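Trella Help Desk > Student Projects > Ticket 2179
Right arm drops out during the plug task
Status: open
Team: Didville robotics club

Hi again! This is the ticket I promised when we were on the phone. Our club project is a two-arm setup that puts plugs into power strips and takes them out again, and the right arm keeps losing its connection partway through a run. Left arm never does it. The controller throws error 2061, the right arm freezes wherever it happens to be, and then we have to restart Oster and home both arms (which eats up half our meeting, ugh). It mostly seems to hit when the right arm is carrying a plug over to the long strip.
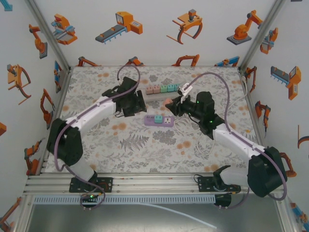

What we tried first

Restarted everything, obviously. Reinstalled Oster on the club laptop. Swapped the USB ports, and for one glorious afternoon I thought that was it, but the next day it failed over 6 times before we gave up and went for pizza. I also slowed the right arm way down, and the error still came, just later in the run.
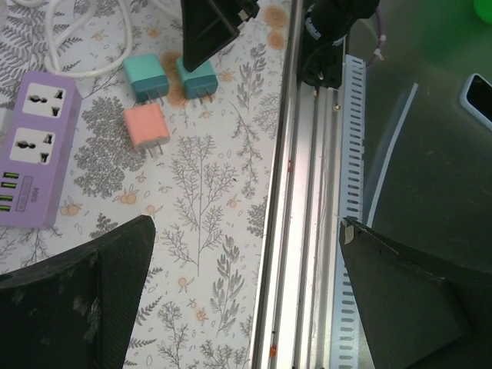 My bet is on the cable now. The error shows up most when the arm is stretched out, which sounds to me like something is getting tugged. You asked whether we have any strain relief down at the base, and there's a little whitish tie holding the purple cable there, but I can't tell if it leaves enough slack for a long reach. Should I snip it and try again with a looser one? I don't want to void anything!

Wrist view on the white toy keyboard with the colored rectangles, since you wanted to know if the video cuts out too. It doesn't. The picture stays up even after the error pops, so I guess power is fine?

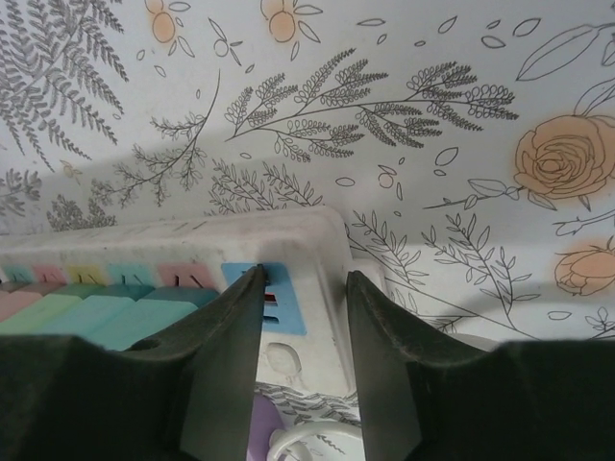

Posted by Ülle Priedītis, 4:10 pm

Okay, update. I put in a looser tie and ran the Javier routine, the one where one arm holds the purple strip still and the other does the plugging. Got through 4 runs clean, then 2061 again on the next one, with the right gripper on the strip and barely moving. So much for my tugging theory.
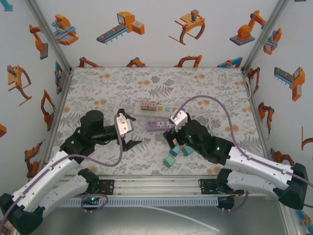
Issue 2179, page 2

Log file is attached, sorry it's so long, I left debug on the whole time. Could it be the connector inside the wrist? I'm happy to open it up if you send me the steps and tell me which screwdriver. We've got the room until June, so there's time, but I'd love to have both arms going before the end-of-year demo.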